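Changes to Lunch Service and the Reusable Tableware Program

Families will have received a short notice in April on the new lunch arrangements at the Skinley and Motitz campuses. The Office of Student Services has since been asked for a fuller account, and the following item sets out what has been decided, what it will cost, and what is expected of households between now and the start of the fall term.

The district has served lunch on disposable trays since the old dishroom at Skinley was closed. Over the last school year the two campuses together paid $3957 for trays, paper bowls and cups, a figure that does not include hauling. Reusable plastic tableware will replace these items in all grades from kindergarten through fifth. Middle school students will remain on the present system for one more year, as the serving line in their building cannot yet accommodate return racks.

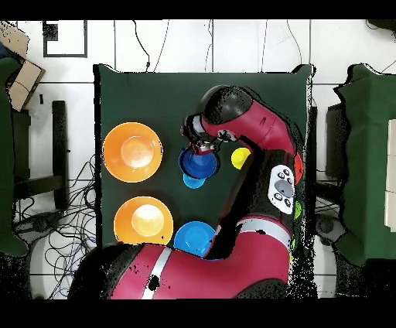
Dishes will be washed at the Lamptey kitchen, where a commercial dishwasher was installed over the winter break. Skinley will send its racks by van after the second lunch period and receive clean ones before breakfast service the next morning. Motitz shares a building with the kitchen and needs no transport. The district has bought enough pieces for 590 students, with a reserve held at Lamptey to cover breakage and late returns.

Inês Matos, Director of Student Services, will oversee the change. She has asked that the following points be made clear to families.

Lunch prices will not rise as a result of the program. The purchase was paid for from the equipment line of the current budget, which had $2747 remaining after the dishwasher was installed, together with a grant of $500 from the Fondeo Neighborhood Fund. Families who qualify for free or reduced-price meals do not need to file a new form.

Lunch periods will be extended by five minutes on both campuses. Students in the lower grades found it hard to finish a meal and clear a table in the time allowed, and teachers had raised the matter well before the tableware was discussed. Afternoon dismissal is not affected. The five minutes will be taken from the passing period after lunch.

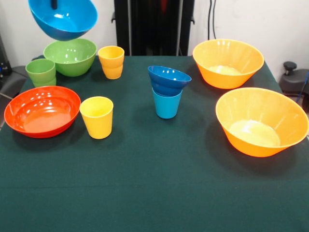 Bowls and cups in several colors on a green-covered table.

Students will scrape their own dishes and place bowls and cups in separate racks. Classroom teachers will go over the routine during the first week of the term, and a lunchroom aide will be stationed at the return window in both lunch periods through the end of September. Kindergarten classes will clear their tables by row, with the aide's help.

Colors carry no meaning. Several parents asked whether a particular color would mark a child with a food allergy or a child receiving a subsidized meal. It will not. Allergy procedures remain as they are described in the family handbook – a meal card checked at the register, and a separate serving area on request. Parents of a child with a new diagnosis should write to the school nurse before the term begins so that the card can be printed in time.

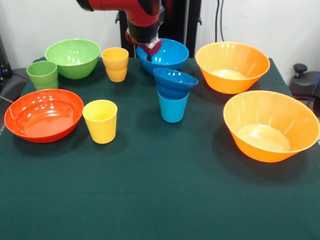

Meals brought from home are welcome as before. Students who bring lunch may use a school cup for water or milk. Glass containers are still not permitted in either lunchroom, and microwave ovens will not be available to students.

School tableware should stay at school. If a bowl or cup comes home in a backpack, please return it to the front office when convenient. No fee will be charged. The office would also be grateful for the return of the metal water pitchers lent out for the spring picnic, several of which are still missing from the Motitz pantry.

The menu itself is under separate review. A hot soup will be offered twice a week from October, and the salad bar at Skinley will reopen once the new counter has passed inspection. Suggestions for the winter menu may be left in the box outside either lunchroom or sent to Student Services in writing. Those received before the end of October will be read when the menu is drawn up in November.

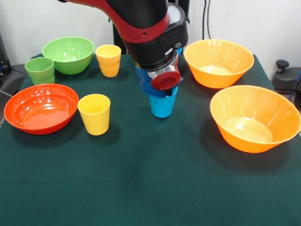 A review of the program will be presented at the January board meeting and will cover breakage, van schedules, and the staff hours needed at Lamptey. Should the washing prove too heavy for the present kitchen crew, the board may be asked to approve a part-time position for the remainder of the year. The middle school will be considered at the same meeting.

Parents who wish to see the lunchroom in use may visit during either lunch period after the second week of the term. Please sign in at the front office and allow time to receive a visitor badge. Lunch for visiting adults may be bought at the register at the posted price – cash and checks only.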